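Shade by the Batch
How nail lacquer gets its color, and why two bottles with one name can differ

A bottle of cream nail lacquer holds four groups of ingredients: solvent, film former, plasticizer and color. The first three make up most of the weight. Color is a small share of the formula and takes up most of the production schedule.

At the Jerkivholm plant outside Brevville, lacquer is made in batches of 500 liters. The base arrives already mixed. It is a clear, slightly yellow liquid of nitrocellulose in ethyl acetate and butyl acetate, and it is stored in grounded steel drums away from the filling lines. Pigment is never added to it as dry powder. It comes in as chips, in which the pigment has already been milled into a solid resin, and the chips dissolve into the base under slow stirring.

Particle size decides how the color behaves. A poorly milled red looks dull in the bottle and streaks on the nail. The same pigment, milled longer, looks cleaner and covers in fewer coats. Past a certain point further milling stops helping, and some pigments begin to look weak or thin.

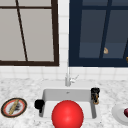 Reds are the hardest family to hold steady. Most cream reds are blends of two or three organic pigments with a little titanium dioxide for cover and sometimes a trace of black for depth. The organic pigments vary from lot to lot, and the eye is quick to catch a shift toward orange or blue. Jerkivholm keeps a retained sample of every approved batch, and a new one is checked against both the original standard and the last batch shipped. Checking only against the last batch lets the shade drift by small steps until it no longer matches the printed chart.

The check is done wet and dry. A drawdown bar lays a film of fixed thickness on a card that is half black and half white. The card dries for 15 minutes and is read under two light sources, one close to daylight and one close to a warm indoor bulb. Two films can match under the first and part under the second. When that happens the batch goes back for adjustment, usually with a tinting concentrate added in small weighed amounts. Each addition calls for a new card.

Pearls and shimmers are treated differently. The flakes are coated mica or synthetic platelets, and they must not be milled at all. They go in last, at low speed, after the base color has been approved. High shear breaks the flakes and turns a bright shimmer into a gray haze. Instruments that read from a single angle are of limited use here, so the plant relies on trained eyes and a tilted card.

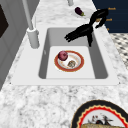 Settling and storage

Pigment is heavier than solvent. Left alone, it sinks. To slow this down, makers add a modified clay that gives the liquid a loose gel structure at rest. The structure breaks when the bottle is shaken or the brush moves through it, and it rebuilds within a few minutes. Too little clay and the color drops to the bottom on the shelf. Too much and the lacquer drags under the brush and leaves ridges.

The small steel balls in many bottles help break up settled pigment. They need to be a grade of steel that does not react with the formula. Rolling a bottle between the palms works as well as shaking and traps less air — a useful habit for anyone who sees bubbles in the dried film.

Mishra, a smaller brand that fills in Jurkcombe, takes the other route. It makes runs of 2,000 bottles, uses less clay, and prints a lot number on the base of each bottle so that a buyer can match a replacement. The lacquer levels well and separates sooner. Its stability samples are held at 50 degrees Celsius and inspected for color change, separation and thickening.

Home storage follows the same logic on a smaller scale. Keep bottles upright, closed and out of direct sun. Wipe the neck before closing, as dried lacquer on the threads lets solvent escape. A thickened bottle can be brought back with a few drops of a thinner based on the same acetates. Acetone remover should not be used for this. It evaporates too fast and upsets the balance of the solvents, and the next coat will dry unevenly.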